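About us

Grarnura is a small robotics workshop with 23 members, and we love showing people what we do! Our open day runs every December, and last time 130 visitors came through the door (a record for us). Most headed straight for the arm bench, where our Bekitz team runs the demonstrations.
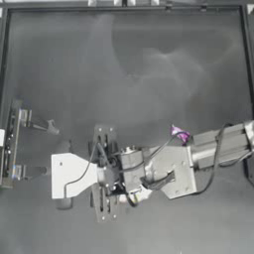
Children usually ask the best questions, so we leave plenty of time for them – the talks start at 2 and tend to run on well past tea. Schools are welcome too. Our Trenov group brings a smaller kit out to classrooms, and we're always happy to hear from teachers.

Want to visit? Ring the bell at the Hviid entrance any Monday evening.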